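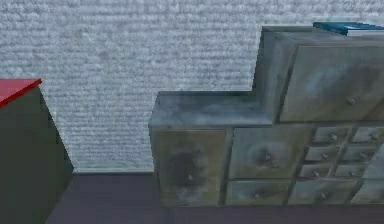 Un meuble à gradins, à l'usure bien marquée, contre un mur gris clair.

Gravmont : les meubles anciens trouvent une seconde adresse dans l'ancienne mercerie

GRAVMONT - Depuis le mois de juillet, l'ancienne mercerie de la rue des Tanneurs a rouvert ses portes. On n'y vend plus de boutons ni de rubans, mais des commodes, des buffets et des chaises qui viennent des maisons de la région. Le dépôt-vente porte le nom de Kimgate et il est tenu par deux associées, Seo-ah Maeng et Yu-na Tak.

Le principe est simple. Le propriétaire apporte son meuble, un prix est fixé avec lui et une fiche est remplie en double exemplaire. Si le meuble est vendu, la boutique garde une commission. S'il n'est pas vendu après dix semaines, le propriétaire peut le reprendre ou accepter un prix plus bas. « Beaucoup de gens ont hérité d'une maison entière et ils ne savent pas par où commencer », explique Seo-ah Maeng. « Ils pensent que tout doit partir à la décharge. Souvent, c'est dommage. »

Le registre de la boutique compte aujourd'hui 907 objets inscrits depuis l'ouverture, dont 708 ont déjà trouvé un acheteur. Ce sont les petits meubles de rangement qui partent le plus vite. Les grandes armoires, au contraire, restent longtemps : les appartements récents ont des plafonds trop bas et les escaliers sont étroits. Yu-na Tak demande maintenant les dimensions par téléphone avant d'accepter une armoire.

La boutique ne restaure pas les meubles elle-même. Pour les tiroirs qui coincent, les pieds cassés ou le placage qui se soulève, elle donne l'adresse de l'atelier Sproģis, installé à Rondport, à vingt minutes de route. L'ébéniste Eun-seong Yook y reçoit les clients le matin, sur rendez-vous. Il conseille de ne pas décaper trop vite. « Une vieille peinture peut contenir du plomb, il faut la faire contrôler avant de poncer », dit-il. « Et puis, certaines personnes enlèvent tout et ensuite elles regrettent la couleur. »

Dans la rue, les commerçants sont plutôt contents. Le local était fermé depuis quatre ans et la vitrine était couverte d'affiches. Le boulanger d'en face, Sang-wook Wi, a seulement une réserve - les livraisons. Les camionnettes s'arrêtent devant son magasin à l'heure où les clients viennent chercher le pain. La mairie a promis d'étudier une place de stationnement réservée au déchargement, mais aucune décision n'a encore été prise.

Les deux associées préparent aussi une soirée d'estimation gratuite, à partir de 18 heures, dans l'arrière-boutique. Chaque visiteur pourra venir avec 2 objets au maximum, ou avec des photographies si le meuble est trop lourd. Les bijoux et les tableaux ne seront pas examinés. L'inscription se fait directement au comptoir.

Kimgate, rue des Tanneurs à Gravmont. Ouvert l'après-midi de 14 heures à 18 h 30, le matin sur rendez-vous pour les dépôts. Les matelas, les canapés en tissu et l'électroménager ne sont pas acceptés.

Yi-an Koo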